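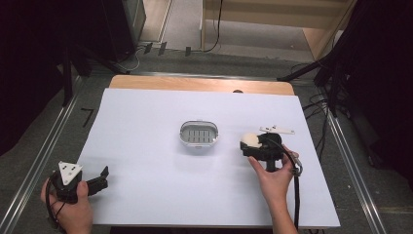

Modupe Ugwu has written that a gripper should be judged by the dullest object in the house, and the Golano Comparison grew more or less out of that remark. It is a long-running trial of hand-held grippers, the kind a person carries through a task so that an arm can later be taught from the recording, and it is kept up by a small workshop in Bratdale. Over the years it has become a friendly meeting point for people who build such tools and people who simply have to hold them all day.

Background

The trial was started by Parveen Ranasinghe and Johannes Ngcobo, who had been lent two sets of grippers and could not agree on which was the better. Ranasinghe liked the Ogunleye pair for its light trigger, while Ngcobo preferred the heavier Gultitz, which he found steadier when both hands were working close together. They settled on a shared list of household tasks and invited other people to try them (a good deal of tea was drunk over the wording of that list, by all accounts!). The first results were circulated in May, and a fuller report followed on December 1, 2020.

Method

Each operator works at a table with a gripper in each hand. Small household things make up most of the list, a soap dish among them, and low, smooth items have always been a favorite with the organizers, as a jaw that closes nicely on a box may slide right over a shallow rim. An operator has 9 tries at each task with one pair, rests for a while, and then begins again with the other. In the 2020 round there were 29 operators and 116 sessions, and six of the operators were left-handed.

Scoring covers whether the object was lifted, how long the lift took, and how tired the wrist felt afterward. Cable drag was added later at the urging of Ese Nwosu, who had noticed that operators tended to shorten their reach on the side where the cable pulled.

Results and reception

The Ogunleye pair came out faster on thin objects, and the Gultitz pair dropped fewer of the heavy ones. Comfort scores were so close that the report declined to name a favorite, which pleased both founders a little and satisfied neither. Modupe Shehu later argued that wrist tiredness ought to be asked about the next morning as well, and that question has been part of the form ever since.

See also: Teleoperation; Parallel-jaw gripper; Imitation learning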